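Section 4: Setting Up and Keeping a Desk Drinks Spot

Lotent Shared Desk Handbook, Vídalín floor
Revised 4/5/21

4.1 What this section covers

This section explains how to set up a place for drinks on a Lotent desk, how to use it through the day, and how to leave it at night. It applies to the single desks in the Vídalín rooms and to the double desks along the window wall. It does not apply to the kitchen counter or the meeting tables, which are covered in Section 5.

Read 4.2 and 4.3 before you put anything on a new desk. If you have taken over a desk from someone else, start at 4.7 and then come back.

4.2 Parts you need

Each desk is issued with the following. Check the drawer under the right side of the desk first.

Coaster, one per seat
Cup, plastic, one per seat
Small tray, shallow
Drying cloth, folded
Felt dots, sheet of 16

Bottles are not issued. You may bring your own in any shape as long as it has a cap that closes fully. Cartons and cans are allowed but cannot be closed again, and the steps in 4.5 do not work for them. Pour them into a cup with a lid, or finish them in one sitting.

If an item is missing, ask for a replacement at the Brokport supply room. Bring the desk number with you. The number is on the underside of the desktop, near the front left leg.

4.3 Before you start

Caution: The desktops are pale wood with an oil finish. They are not sealed. Standing liquid will mark the surface, and dark drinks such as tea, cola and plum juice will mark it faster than water.

Caution: Do not set up a drinks spot above the power strip. On single desks the strip runs along the back right corner. On double desks it runs down the middle.

Note: New desks need 20 days after delivery before anything damp is placed on them. The date is written on the tag tied to the rear crossbar. Until then, keep all drinks on the side shelf.

4.4 Setting up the spot

1. Clear the desk. Move papers, chargers and anything with a battery to the chair or shelf.

2. Wipe the desktop with the drying cloth, slightly damp, going with the grain. Wipe again with a dry part of the cloth.

3. Decide which side the drinks will go on. Put them on the side of the hand you do not write with. People who use a mouse should put them on the side away from the mouse.

4. Measure 6 inches in from the side edge and the same distance in from the front edge. Put one felt dot on the underside of the desktop below this point. You will be able to find it again with your fingers after the desk has been cleared.

5. Stick four felt dots to the underside of the coaster, close to the rim. Press each one for a few seconds. A coaster with no dots will slide on the oil finish, and a coaster with only two or three will rock.

6. Place the coaster over the point you marked in step 4.

7. Put the tray behind the coaster, farther from the front edge. The tray can sit straight or at an angle. An angle usually leaves more room for a keyboard.

8. Set the cup beside the coaster. Do not store it on the coaster when it is empty. The coaster is for whatever is wet at the moment.

9. Sit down and reach for the coaster without looking. If your sleeve or elbow touches the cup on the way, move the cup to the far side and try again.

Note: Left and right setups are equally good. On double desks, agree with the person next to you so that both drinks spots are not in the middle.

4.5 Using a bottle at the desk

1. Before you bring a bottle to the desk, wipe the outside dry. Pay attention to the base. Many drink bottles have a molded pattern around the bottom and water stays in the grooves.

2. Put the bottle down and let go of it before you open it. Holding a soft plastic bottle tightly around the middle while turning the cap will push liquid up and out of the neck.

3. Hold the bottle low, with light pressure. Turn the cap with the other hand.

4. Put the cap on the tray with the open side up. A cap left with the open side down leaves a ring.

5. Pour into the cup while the cup is standing on the coaster. Fill it no more than two thirds.

6. Close the bottle again as soon as you have poured. Turn the cap until it stops.

7. Stand the bottle upright. Do not lay it on its side in the tray, even if it is closed.

Bottles that are wide at the top and narrow at the waist are more likely to tip when they are nearly full. Keep these well inside the edge of the desk, and on the side away from your arm. Once the level is down past the waist they stand more firmly.
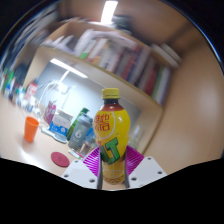

Large family bottles are not suitable for desk use. Leave them in the refrigerator and fill a smaller one. Write your desk number on the cap with the grease pencil that hangs on the refrigerator door. Bottles with no number are poured out when the refrigerator is cleaned.

Caution: Do not keep a bottle in direct sun on the window wall. Drinks with fruit or sugar can build up pressure in a warm closed bottle. If a bottle feels hard when you pick it up, take it to the sink and open it slowly there.

4.6 End of the day

1. Drink or pour out anything left in the cup.

2. Rinse the cup and stand it upside down on the kitchen rack. It can come back to the desk in the morning. A cup that has only held water may stay on the desk overnight.

3. Wipe the coaster on both sides. Check that the felt dots are dry. If they are wet, lean the coaster against the tray with the dots facing out.

4. Empty the tray and wipe it. Caps, tea bags, spoons and wrappers should not be left in it.

5. Take closed bottles to the refrigerator or put them in your bag.

6. Run your hand across the desktop where the cup and bottle stood. If you feel anything sticky, go over it with the damp cloth and dry it.

4.7 Taking over a desk

Look across the desktop from a low angle with the lamp on. Rings and drips show up best this way. Light reflected off the finish can look like a wet patch, so touch it before you start wiping.

Check the coaster for missing dots and the cup for cracks at the rim. Feel under the desktop for the felt dot. If the last person set up on the other side, peel it off and start again from 4.4, step 1.

4.8 Spills and marks

Fresh spill: Lift the coaster and tray out of the way. Lay the dry cloth flat on the spill and let it soak. Do not rub. Turn the cloth over and repeat, then wipe with the grain.

Sticky ring: Use warm water and one drop of dish soap on the cloth. Dry at once.

Pale ring: This is moisture under the oil. Leave the spot uncovered for 96 hours with nothing on it. Most pale rings fade in that time. Do not use a hair dryer.

Dark ring or stain: Do not sand or bleach it. Report it at the Brokport supply room and ask for Reka oil. One small bottle is enough for a full desktop. Follow the directions in Section 7, and keep the desk free of drinks until the oil has dried.

Liquid near the power strip: Do not touch the strip. Switch off the desk circuit at the wall, move away from the desk, and call the floor desk.

4.9 Common problems

Coaster slides. Felt dots are missing, worn flat or stuck on with dust under them. Remove all of them, wipe the coaster, let it dry, and apply four new ones.

Coaster sticks to the cup. The base of the cup is wet. Dry the cup before setting it down. In warm weather with cold drinks you may have to do this more than once.

Tray keeps getting pushed off line. It is too close to the keyboard. Turn it until the long side points toward the back corner.

Cup tips when empty. Light plastic cups that are wider at the rim than at the base are easily knocked by a sleeve or a cable. Put the cup closer to the tray so that the tray blocks it on one side.

Bottle leaks after closing. Check for dried drink on the thread of the neck. Rinse the neck and the inside of the cap and close it again. If it still leaks, do not bring it back to the desk.

4.10 Replacement parts

Felt dots, coasters and drying cloths can be picked up without a form. Cups and trays are signed for. Bring the broken one with you if you still have it. Colors are given out as they come and cannot be matched to the desk.

For monitor stands and cable clips, see Section 6.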